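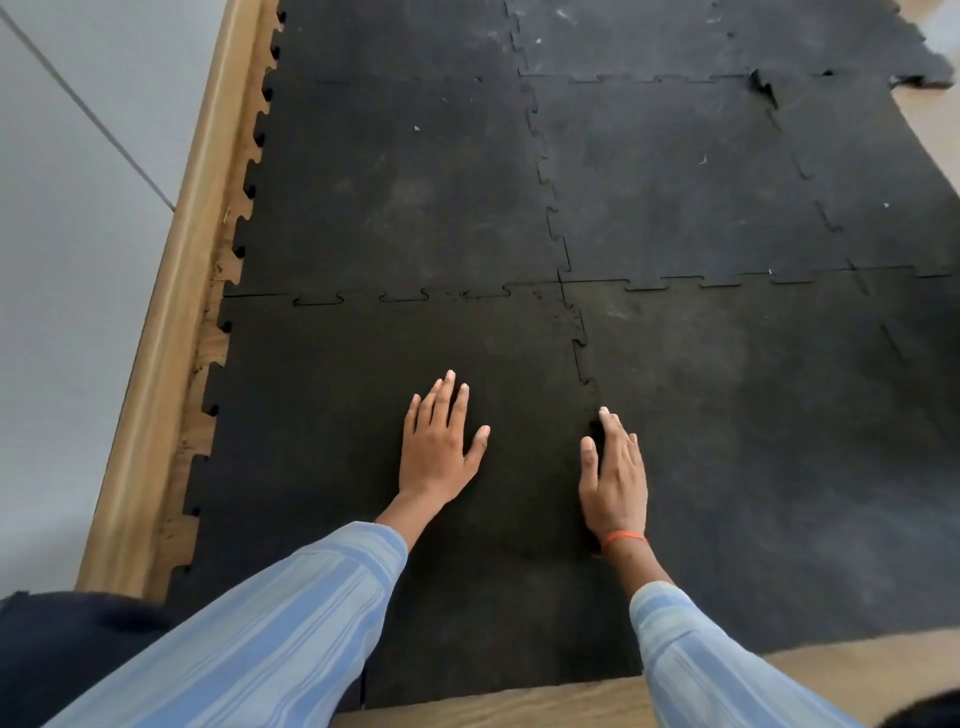

*Hands on the puzzle mats, ground floor.*

2020-12-27

The woman who runs the small gym in Irnar does not want her name in the newsletter. "Write only that I am from the gym," she told me. "Everybody knows already who it is." So I write it like this.

We spoke by telephone for more than one hour, mostly about the building. Before it was a gym, it was the drying hall of the Landier tea factory, and she worked there when she was 19. The hall closed in August, many years ago, and she remembers the smell better than the date. "For a long time after, when it rained, the walls gave the smell back," she said. "My mother came in once only for this. She did not exercise."

She rents the ground floor from Benkirane, the company that owns most of the street. The rent is 1,630 a month, and it did not change during the spring, when she could not open. I asked if she had to fight for that. She laughed. "I wrote one letter. I had prepared myself for ten."

Before the closing she had 71 members. Now she has some 400 messages in her telephone from people who ask when they can come back, and many of them were never members. She finds this very funny. "In March they discovered that they have a back," she said.

Her oldest student is 70 and takes the bus from Vornenent, two villages away. At the first lesson he wanted to lift something heavy. She made him get down on the floor and get up again, until he was angry with her. "He told me he did not pay to learn what a baby can do. I said, show me then how the baby does it." He still comes, and he still complains about the bus.

I asked what she would change if she had money. She thought of the heating first, then the windows on the courtyard side, which are from the factory and do not close well. She does not want mirrors. Her sister says that a gym must have mirrors, and they have discussed this at every family dinner.

At the end I wanted to know if she misses the factory. She was quiet for a moment. "I miss that we were many," she said. "The work, no. The work was terrible for the knees."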